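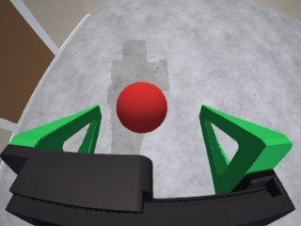 Tambunan panel painting is a style of devotional painting on wooden boards, made for household shrines and small prayer halls. It takes its name from the Tambunan workshop, where the painter Mohit Dwivedi trained his first pupils.

Style

The panels show a single seated or standing figure against a flat ground, usually ocher or dark green. Outlines are drawn first in lampblack and filled with two or three coats of color. Faces are left until last. Early panels have a border of lotus petals -- later ones often replace it with a plain red band.

Prints

Dwivedi sold the rights to 25 of his designs to the Iria press, which issued them as cheap color lithographs. The prints reached far more homes than the panels did, and many younger painters learned the style by copying them. Colors in the prints are brighter than in the originals, and the gold leaf is shown as yellow.

Collections

The Onbridge Museum holds 32 panels and some 290 prints. A smaller group, mostly unsigned, is kept at the Vokeo library. Several unsigned panels were once credited to Dwivedi but are now given to his pupils.

See also

Devotional lithography
Household shrines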